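仿真里的冠军

2018年1月13日

学校机器人社的期末展示，我去看了，回来想了几天，还是决定写点不太中听的。先交代立场：我在社里挂过两年名，后来帮忙看过几次代码，算半个自己人，所以下面的话不是外人挑刺。

这学期社里报的是Stostberg杯的学生组，题目叫“收拾桌面”。规则今年改了，初赛全部在仿真环境里跑，交代码，交日志，主办方在服务器上重放。进了决赛才碰真机。队长Melati Ngau在动员会上说，这样一来没有钱的学校也能参加，大家起跑线一样。这话我同意一半。没有机械臂的社团确实多了一条路，可是路的尽头还是那台机械臂，只不过把见面的日子往后推了。

展示那天放的是一段录屏，配了音乐。最后一页写着：912次试验，成功率多少多少，数字很漂亮。台下鼓掌，我旁边的Elango Kamath也鼓掌，鼓完了小声问我，这个“成功”是怎么算的。我说不知道。散场以后我们去问，负责评测脚本的同学很老实，把判定条件翻出来给我们看：物体离开桌面，并且保持2秒，就算成功。

保持2秒。至于夹在哪里，歪不歪，是不是一次带起来了别的东西，脚本一概不管。这当然不是他们的错，主办方给的模板就是这么写的。但是把这个数字放大到占满一页幻灯片，底下不写判定条件，我觉得就不太合适了。

我后来要了一份日志回家看。社里用的物理参数几乎全是默认值，杯子的摩擦系数、重量，都没有拿真杯子量过。我问Paweena Panyasiri为什么不量，她负责场景建模，回答得很干脆：改了参数分数会掉，掉了就进不了决赛。这个理由我没法反驳。比赛就是这么打的，换我当队员我大概也不改。可是展示会不是比赛，台下坐着一年级新生，有些人看完就报名了，以为下学期来了就能让机械臂给自己收杯子。

再说说教学这一块。社里现在的流程是，新人第一周装环境，第二周跑通示例，第三周开始调奖励函数。我见过一个新人，环境装了22天，中间重装过系统，最后发现是显卡驱动的版本不对。他学到了什么？学到了怎么装驱动。也不能说没用。只是他到学期结束都没有拧过一颗螺丝，也没有机会知道真的夹爪合上去的时候，杯壁会往里凹，松手的时候杯子会粘在指尖上晃两下才掉。

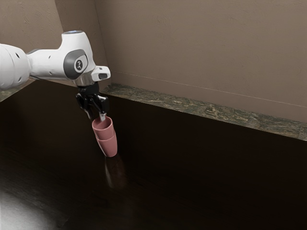 说到杯子，叠在一起的杯子一直是社里争论最多的题目。Eusebio Ortuño主张单独算一类，夹住上面那只，下面那只跟不跟着走，应该分开记录。他的意见我很赞成，在仿真里两只杯子靠什么贴在一起，接触是怎么解的，摩擦给了多大，这些都直接决定结果。换成真的杯子，里面有点水汽是一回事，干的又是一回事，杯口稍微变形又是另一回事。他去年12月写过一份很长的文档，建议把嵌套物体的判定改严，群里回了几个大拇指，之后就没有下文了。

我不是反对仿真。我自己调代码也先在仿真里跑，撞坏了重来就是，真机撞一次，光是重新标定就要一个下午。我反对的是拿仿真的数字去讲真机的故事。Koltudgate那边的学生队我也认识几个，他们的做法笨一些：同一套动作，仿真跑一遍，借别人的机械臂再跑一遍，两个结果并排贴出来，差多少写多少。差得很难看的时候也贴。我看过他们的记录，有一类物体惨不忍睹，但是看完我知道问题在哪儿。

社里的指导老师Dewanti Halim听完我的牢骚，说经费申请表上总得有个像样的数字，今年批下来700块，刚够买线材和几个舵机。她说得也实在。申请表怎么填我管不着，我只希望下次展示，数字底下能加一行小字，写清楚怎么判的，参数量没量过。

另外提一个具体的建议：去食堂门口的小店买一摞塑料杯，拿厨房秤称一称，找块斜板试试多大角度开始滑。一个晚上就能做完，新人也能动手。Elango说他家里有秤，可以带来。斜板我这里有一块，旧书架拆下来的，下周拿去活动室。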